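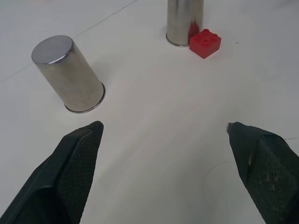 1/ Wubit Seyoum
Sep 27, 2023
Thread on teaching a robot by hand, after all the "just show it once and it learns" clips going round again. We've been doing this at the Cirness workshop since April. The wrist camera sees two steel cups, one red toy brick, two rubbery black fingers. Keep that brick in mind.

2/ The job: pick up the brick, drop it in the upright cup, don't touch the one that's upside down. My niece could do it at two. I say this with love for my niece and not much for the brochure.

3/ The kit is Jukton's. Arm, gripper, a hand controller you hold like a fat torch, and software called Flirnau that records everything while you drive. You do the task by remote, it saves a demo, you reset the table, you do it again. And again. That's the bit the clips leave out.

4/ 356 demos so far for this one task. That's the kept ones. I threw out every one where I fumbled the grip or wandered off to the side because the kettle went.

5/ Was I right to throw those out? Don't know. Feyisa, who does the other half of the driving, thinks the fumbles are the most useful part, as they're the only place the robot ever sees a mistake being put right. I think half of my fumbles are me being bad at it and I'd prefer that not to be passed on.

6/ We've been arguing about this for months. Flirnau's help pages say to keep "good quality demonstrations" and then don't say what one is. Thanks.

7/ Look at where the brick is in that shot. It's tucked right in against the bottom of the upright cup. If I bring the fingers straight down on it the way I would in open space, one of them wants to be exactly where the cup is.

8/ A person doesn't even notice this. You'd nudge the brick out with a fingertip and pick it up, or hold the cup still with your other hand. I have one gripper and a delay between my hand and its hand.

9/ So I turn the wrist and take the brick by the faces that are clear of the cup. Feyisa drags it out into the open table first, then grips. Both work. Both are in the data. Now guess what the trained robot does.

10/ It starts turning, changes its mind, starts dragging, changes its mind. Sort of hovers there. I've seen people do the same at a self-service till.

11/ The explanation we were given by Jukton support: "mixed strategies in the demonstration set". Fine, so we should both do it the same way. But then what I'm teaching it is a routine. Change the table and the routine is worth nothing. Nobody has given me an answer to that which wasn't also a sales pitch for more hours of driving.

12/ Next complaint, shiny things. Look at the side of the upright cup, low down on the right. There's a red patch in the steel, which is the brick reflected. You and I see a brick and a reflection. What does a network see? I've no idea, and I'm suspicious of anyone who says they have.

13/ What I do know is that we had a run of misses where the fingers closed a bit too far towards the cup, on the reflection side. Swapped in some matt plastic cups for an afternoon and I thought the misses eased off.

14/ Before anyone quotes that at me as proof: it was one afternoon, the light had changed too, and I was in a better mood. I'm reporting it because I'd want to be told.

15/ Same goes for the table. It looks like a clean white top until you've stared at it through a wrist camera all week. There's a long thin grey line across it up by the upside-down cup. There's a faint curved mark down near the right finger. Little grey speck near the brick.

16/ All of those are in the training pictures. If the robot has quietly learned "brick tends to be left of the speck", I would not be able to tell you. It would look exactly like skill.

17/ So I wanted to scrub the table. Feyisa wanted it left alone so that the old demos and new demos match. And there's the whole field for you, two adults falling out over whether to wipe a table.

18/ (We compromised. We wipe it before some sessions and leave it for others, and we write down which. The notebook is better than any part of the software.)

19/ Right, someone's asked already, so: why drive by remote instead of moving the arm by hand? We've tried both. Grabbing the arm and pushing it through the motion feels lovely, you can feel the weight and when it touches the table.

20/ The trouble is that your own hands and sleeves end up in view of the wrist camera. Then later the robot is on its own and the sleeves are gone. We had to bin a whole batch over my green cardigan.

21/ With the controller you stay out of the way, but you lose all the feel. You're closing the fingers by eye. I squeeze too hard, every time, and I know I do because the other cups I practised on now sit at a slant.

22/ Which means the robot squeezes too hard as well. It has my bad habits and none of my reasons for them.

23/ Another one asking what view I drive from. Only the wrist camera, on purpose, so that I'm working from what the robot gets. It's a miserable way to see the world. In that shot the top of the upright cup is out of view altogether. The one thing the brick has to go into, and you can't see its mouth!

24/ You get round it by lifting up and backing off for another look before you go in. I do this without thinking. The robot copies the lift. Whether it's using the look or just doing the dance, no idea.

25/ I tested that in the laziest possible way. Waited for the lift, then slid the upright cup a hand's width along the table. Sometimes it followed the cup. Sometimes it carried on and let go of the brick over bare table, quite happy with itself.

26/ I asked Jukton what share of the time it ought to follow. They said it depends. I asked on what. They said on the demonstrations. You can see how this goes.

27/ The upside-down cup, by the way, is only there to be ignored. We added it after the early version had learned "go to the shiny thing". With one cup on the table it looked brilliant. We put a second one next to it and it tried to post the brick through the closed end.

28/ That's my main advice if you're shown one of these on a stand somewhere. Ask them to put one more object on the table. Nothing nasty, just a mug. Ask nicely and watch their face.

29/ And ask who did the driving and how long for. There's always a tired person somewhere behind the clip. For a lot of them I reckon the person is still driving when the clip's being filmed, and "autonomous" turns up in the caption later. I can't prove that for any given clip. I'd just like people to say.

30/ Reply from a friend says I'm being unfair as the robot does manage it plenty of times. It does. When the brick's out in the open and the cups are apart it's good, it's smooth, and I've caught myself cheering. I'm not saying showing doesn't work.

31/ I'm saying what it learned is a lot narrower than what I thought I was showing. I thought I was showing "put the brick in the cup". I was showing this brick, these cups, this table, this light, and my own two ways of dithering.

32/ Someone from a packing firm has written to ask if it'd be quicker to just program the thing the old way. For a brick and a cup that never move? Yes, obviously, do that, you'd be done by lunch. Don't buy a teaching kit for a job you could write down.

33/ Where I'm still curious is jobs you can't write down. Folding, untangling, fishing something out from beside something else. That brick up against the cup is a tiny version of it, and it's where all our trouble is, so that's where I want to spend the hours.

34/ Plan for next month, such as it is. Feyisa and I both use the drag-it-out method, nothing else, brick always starting against something. Keep the fumbles this time, as long as they get put right. Different cloths and boards under the cups so that it can't lean on my speck.

35/ If it gets better I'll post that. If it gets worse I'll post that too, which is more than you'll get from most accounts with a robot in the profile picture.

36/ Last thing, as three people have asked: no, I don't get anything from Jukton, we paid full price. And no, you can't have the demos yet. They're full of me reaching for the brick and missing, and I'd like to relabel them first.

37/ Muting this now, I've got a table to not wipe. Questions about the controller setup, ask Feyisa, who wired it and will defend it to the death.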